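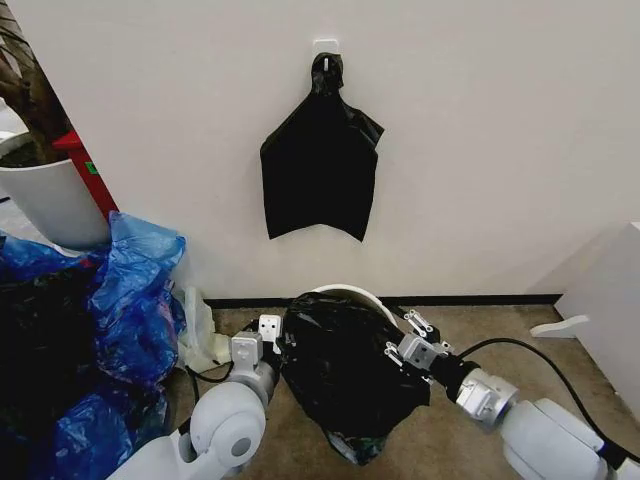
Osham wants it minuted that the bags were never the problem, it's that they get changed at all hours and then left by the door. Bavora agreed, said the same was raised in September and went nowhere.

Minutes – shared rooms, trash and supplies
June 19, 2024

Present: Osham, Bavora, Herath. Tukum sent apologies, no proxy.

1. Last minutes – agreed, one spelling fixed.

2. Bins. Liners too small for the big bins, slide down inside by noon. Herath to order the next size up, black, same supplier if they have it. Tie and take out by 7, new bag in right away. Bag goes over the rim all the way round, not just stuffed in. Spare bag on the wall hook by the bin – wherever there is a hook. Bavora asked for more hooks, stick-on only, no drilling. Agreed, 10 to be bought.

3. Carpet. Drips near the bins again. Osham would like mats, others not keen. Left open.

4. Money. 1,430 left for the year, liners and hooks come out of that. Cleaning the carpets does not, seperate line.

5. AOB – recycling pickup moved, notice to go up on both floors. Herath has the key to the supply closet, wants a second one cut. Fine.

Actions: Herath – liners, key. Bavora – hooks. Osham – notice, and prices for mats for the nxet meeting.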